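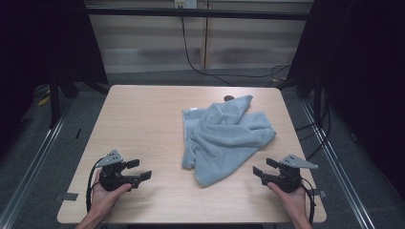
What happens to the folders when a laundry automates its folding line? At Lekel they were moved to teaching it, at the same hourly rate, for as long as there was something left to teach.

Fiction > Short > Shift Work

Print this story | E-mail this story

The notice went up on a Wednesday in June. Line 2 would close for installation of the Stevo folding cell. Five folders would transfer to Demonstration. The rest would stay on Line 1 and receive what Line 2 used to receive.

I was one of the five. Demonstration was upstairs, on carpet. The work order specified towels, hand size, one at a time, starting condition crumpled. The operator picks up two corners, shakes once, lays flat, folds in half, folds in thirds, pushes to the left, and crumples the next one. On Line 2 a crumpled towel was a fault. Upstairs it was a requirement, and we were corrected if it was not crumpled enough.

My rate downstairs had been 447 pieces an hour. My rate upstairs was 85. The supervisor from Fodor, which held the contract, said the figure was acceptable and that speed introduced noise. I had been paid a bonus for that noise for 20 years.

By the second week we had been given a list of habits to remove. I smooth the hem with my little finger. That was removed. The woman at the next table turned every towel so the tag faced her before the first fold. That was kept, and a line was added to the work order requiring the rest of us to do it. She asked whether there was a payment for this. There was a form.

The cell started in the fall. I went down at the end of my shift to look at it. It took a towel out of the bin, found two corners, and shook once. Then it turned the towel until the tag faced the empty place where an operator would stand, and made the first fold.

The Line 1 crew had their coats on. One of them asked me which of us it was. I told her, and she nodded and punched out.

On Monday we were issued fitted sheets. The work order was from Erkus and ran to four pages. The rate was left blank.

Stories | Essays | Back Issues | Submit | Contact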